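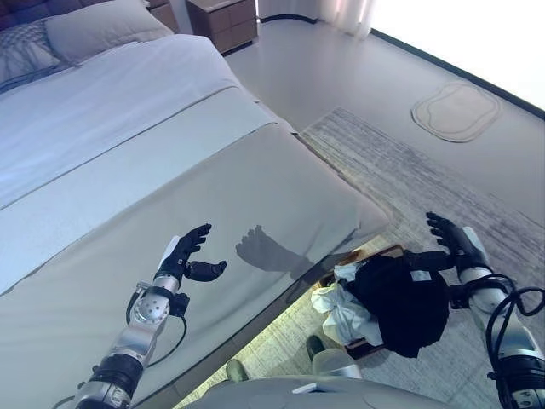 Trondano, 2026-09-09
Flor Agudelo
5 min read

Back from the Haditz open day and writing this up before I lose it. Short version for anyone in the shop who only reads the first paragraph: go if they run it again. They had the machine (they call it Dvorak) working in a made-up bedroom, with a real bed and real laundry, and they let us stand close enough to hear the finger motors. I had a silly grin on my face most of the afternoon.

The task was tidying. Dark clothes and white cloth, a wooden container on the floor by the foot of the bed, and the job of moving things between the two. Black clothing is a mean choice for a demo and I told them so. Our own cameras on the Zastelum rig see a black T-shirt as a hole in the world. Haditz say they started with black on purpose back in February, got terrible results for weeks, and only then went to lighter stuff. I like that order. We did the opposite and we're still paying for it.

Things I wrote on my hand or on the back of the visitor sheet, more or less in order:

Approach. The hand stays open on the way in, thumb well out to the side, and the fingers don't start to close until it is right down at the cloth. I'd assumed they were planning a neat pinch on a fold. They aren't. They push into the pile and close on whatever is there. With five of us leaning over the rope all asking the same thing, the operator ran the approach again slowly, and you can watch the fabric bulge up between the fingers before the grip comes on. So the cloth does half the work. I want to try this on Zastelum tomorrow with the soft fingertips off.

Shadows. The light from the window is strong and the hands throw big dark shadows on the bedding, right next to dark clothes. I asked whether that confuses the segmentation. It used to. Their fix was to predict the shadow from the arm pose and mask it out, and it runs on very little compute. I had been planning to buy lamps! Would much prefer this. Need to ask whether they'll share the light model or if we have to fit our own.

Cables. They leave generous loops at the wrists, which looks untidy and works great. We cinch ours down and then wonder why the wrist roll is stiff at the end of travel. Free fix, do it this week.

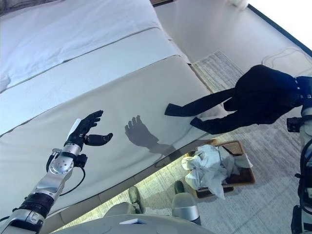
The lifting was the part I could have watched all day. Sleeves are awful. You pick up a shirt by one point and there are long floppy bits going wherever they like, and one of them always finds the edge of something. Dvorak doesn't try to track every bit of the garment while it moves. It goes slowly for the first stretch, checks how much is hanging, and if the load on the wrist is climbing when it shouldn't be, it treats that as a snag and eases back. That's all from the force readings, no vision involved. The other arm hangs back, hand open, ready to come in if it's needed. I asked why it doesn't help every time and the answer was that two hands on one shirt pull against each other more often than they help, at least with the controller they have now.

Numbers, since I know I'll be asked. Their last internal batch was 60 pickups and they count 54 as good, where good means the thing ended up where it was supposed to be with no human touching anything. They have over 400 hours of teleoperated practice behind it. I didn't see the logs, so take those as what I was told. The misses are mostly double picks, two pieces coming up together, and they were very relaxed about showing us those too. One visitor asked to see a failure on purpose and the operator just said sure and set one up.

Didn't get a good answer on:
— how it decides a pile is finished. Seems to be a person at a keyboard for now.
— how long the hands last. There was some looking at shoes when I asked.
— whether the shirt needs to start in any particular place on the bed. I think it doesn't, but I never got to move it myself.

Also had a nice long talk about beds. A mattress is a terrible work surface if you've grown up on benches, since it gives when you push, so your contact height is wrong by a different amount every time. They stopped trying to measure it. The hand goes down until it feels resistance, then a little more. Same trick as pushing into the pile, now that I write it down. I think half of what impressed me comes down to them being happy to touch things early. 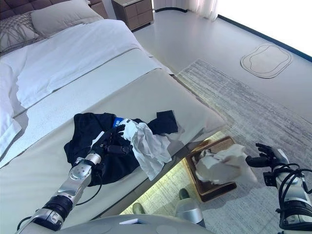 Dvorak with its left hand in the laundry on the bed and its right arm reaching toward the basket.

To do, mine unless somebody wants one:
Loosen the wrist loops on Zastelum, both sides.
Push-in grasp on the black shirts, same pile each time so we can compare.
Write to Haditz about the shadow mask and say thank you properly.
Find an old mattress. Anyone with a spare room being cleared out, please talk to me before it goes to the dump.

I have the visitor sheet in my drawer with the sketch of the finger pose on it. The sketch is bad but the angles written next to it are good.

3 comments

benchtwo: We have a mattress. It's a single and it has a dip in the middle, does that matter?

Flor Agudelo: A dip is perfect, I'll come get it with the van!

k_ortho: On the snag check, did they say what rate they read the wrist force at? We tried something like it last winter and the noise from the arm's own motion swamped everything until we slowed way down.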